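Finish log, January, 9:20 am

Batch 1401 of the Akyol hardwax oil came in from Sirkell. Wiped a thin coat on two maple offcuts after sanding to 180 and left them on the rack by the door. Shop is cold, so expect slow curing - the can says 20 hours between coats.

Jirgate sample is still tacky at the corners. Put on too heavy, my fault.
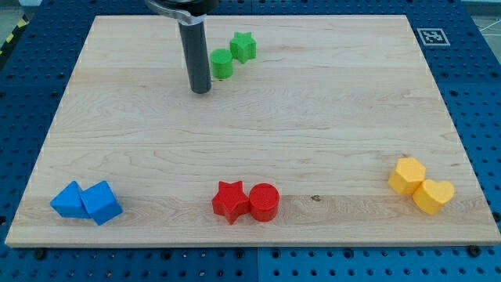 Reply from the Bovex bench: try buffing with a white pad before the oil sets up, and skip 180 on maple, go to 220 or the end grain goes blotchy.

Will redo one offcut at 220 and keep the other as is. Need to order 100 more pads. Rags go in the water can, lid on.

2 comments - 0 shares
Back to top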